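Como guardar malhas de lã sem as deformar? Cabide, gaveta ou aquele suporte com ganchinhos?

Arrumação e roupa > Malhas e lãs
331 visualizações, 2 respostas

Gülizar Canpolat

Boa tarde a todos! Já ando a ler esta página há uns tempos e foi aqui que aprendi a tirar borbotos sem dar cabo das camisolas, por isso venho agora com uma dúvida minha, e desculpem se me alongo um bocadinho.

Mudei-me em setembro para uma casa bem mais pequena do que a anterior, com um roupeiro só, e as malhas de inverno têm sido a minha dor de cabeça. Tenho nove camisolas (algumas feitas pela minha tia, daquelas que não se substituem) e até agora punha tudo em cabides normais. Resultado: ombros com bicos, mangas compridas demais e uma delas que já me chega quase ao joelho. Comecei a dobrá-las em cima da mesa, mas faço sempre um rolo gordo que depois não cabe na gaveta, e a lã fica marcada onde dobra.
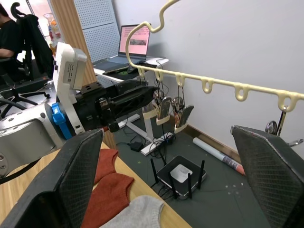 Página alterada pela última vez em setembro, às 21:40

A peça vermelho-ferrugem é a que me preocupa mais, é a mais fofa de todas e a que ocupa mais espaço. A cinzenta clara porta-se melhor. E depois há o suporte creme, de plástico, com os ganchos em fila e as molas de metal penduradas: veio cá para casa com a mudança, e a minha vizinha jura que serve para as malhas, que é só prender pela bainha e deixar estar. A mim faz-me impressão pendurar lã por duas molas, mas também não quero deixar o suporte num canto sem lhe dar uso.

Então a pergunta é esta: dobro tudo, penduro alguma coisa, e para que é que vocês usam estes suportes? Agradeço de coração a quem tiver paciência para me responder.

Peadar Buckley

Dobrar. Sempre. Eu meto tudo em sacos de vácuo da Triline e nunca tive problemas. As molas servem para as meias.

Yae Takagi

Olá, Gülizar, e que bom ver mais gente a cuidar das malhas de família! Trabalhei muitos anos numa retrosaria e passaram-me pelas mãos camisolas lindíssimas, estragadas pelo cabide, de maneira que percebo muito bem a aflição.

Concordo com o Peadar em dobrar, mas com os sacos de vácuo tenho as minhas reservas. Para uma malha fina de algodão, vá que não vá. Uma lã fofa, espremida durante meses, sai de lá com vincos que demoram a desaparecer, e às vezes é preciso vapor e muita calma. Nas da sua tia eu não arriscava.

O que costumo fazer é deitar a camisola numa mesa limpa, com a frente virada para baixo, e alisar com as mãos sem esticar. Dobro as mangas para dentro, atravessadas nas costas, e depois trago os lados um nadinha para o meio. A seguir dobro em três, de baixo para cima, bem larga, sem apertar a dobra com a mão (é aí que muita gente carrega e depois fica a marca!). Se a malha for grossa, ponho uma folha de papel de seda dentro da dobra. O rolo gordo de que fala costuma vir de se dobrar em quatro ou mais vezes. Com menos dobras fica uma peça mais larga e mais baixa, e a gaveta já fecha.

Na gaveta, as mais pesadas vão para o fundo e as leves por cima. A vermelha ficaria em baixo, portanto, se for mesmo a mais volumosa e pesada, e a cinzenta em cima dela. De vez em quando mudo a ordem e aproveito para ver se há sinais de traça. Uso saquinhos de alfazema, mas confesso que também gosto do cheirinho e não garanto que façam milagres.

Quanto ao suporte com molas: para as camisolas, não. Presas pela bainha, com o peso todo a puxar para baixo, alargam de certeza, e a mola ainda deixa dentada. Mas não o deite fora! Luvas, gorros pequenos e lenços ficam lá muito bem. Comprei um parecido na Jallier e pus-lhe os cachecóis mais leves, com um bocadinho de feltro entre a mola e a malha. Os cachecóis pesados, dobro-os como o resto.

A que já lhe chega quase ao joelho talvez tenha remédio. Lave à mão em água fria, esprema numa toalha sem torcer e estenda na horizontal, empurrando a malha com cuidado para a medida antiga. Não volta sempre ao que era, depende muito da lã, mas já vi recuperar uns bons centímetros. Se experimentar, venha cá contar, que eu gosto de saber destas coisas.

Gülizar Canpolat

Yae, muito obrigada, que resposta tão generosa! Vou comprar o papel de seda e começar pela cinzenta, para ganhar mão. E obrigada também ao Peadar, as meias vão mesmo para as molas.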